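Bottles, a Crate and a Whole Lot of Coffee: My Verham Gallery

Welcome to the gallery page! I've been trying out the Verham bench simulator from Diver for most of November, and since so many of you asked what it's like to live with, I'm putting my notes and my favorite picture in one place. If you're new, Verham is a software kit. You get a virtual arm, a virtual room and a pile of things to pick up, and you build your pick-and-place jobs on screen before you go anywhere near real hardware. I bought mine with my own money (the single-seat license, 337 dollars) and Diver hasn't seen a word of this.

Setup took me one evening, most of it downloading. The installer wanted a restart in the middle, which annoyed me more than it should have, but after that I opened the starter project and the arm moved on my first try! My laptop is no spring chicken and it coped fine as long as I kept the browser closed.

There are 11 starter jobs in the box. I went straight for the bottle one, because bottles are what I want to sort for real some day, and I've been stuck on it happily ever since. You can drag the arm around by hand with the mouse or type in positions, and I ended up doing a bit of both. Dragging is great for getting close. Typing is much better for the last little bit, when you want the gripper right over the neck and your wrist is tired.

My gripes, while I'm at it. The manual is thin, and the page on gripper settings sends you to another page that sends you right back. Saving a layout takes 3 clicks when it ought to take one. And the Braso add-on pack, which has more containers and trays in it, is sold separately, so check what you're getting before you pay.

OK, picture time!

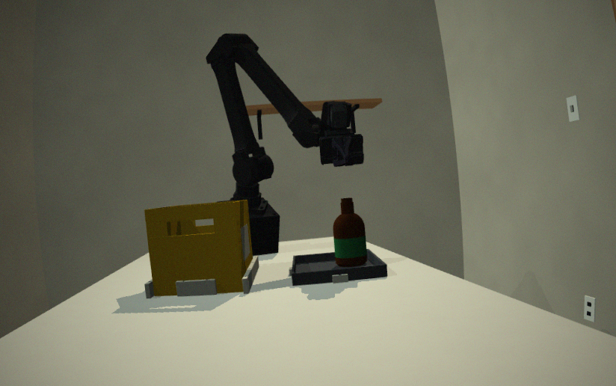
Vlachou
Gallery editor and weekend tinkerer

The bottle job on the Verham bench, with the gripper open and pointing down over the brown bottle with the green label. I love how much room there is to work with on that white table. The yellow crate sits over on the left and the bottle has its own shallow black tray, so it's easy to keep track of which thing is which when you're typing in positions late at night. Also, somebody at Diver gave the room a light switch and an outlet, and I'm weirdly fond of them.

Would I buy it again? Yes, for the bottle job alone, though I'd wait for a sale if you only plan to use it now and then. I have 2 more jobs I want to work through next, and I'll add those to the page when I've got pictures worth showing. Questions go in the comments as usual, and I try to answer them every Thursday.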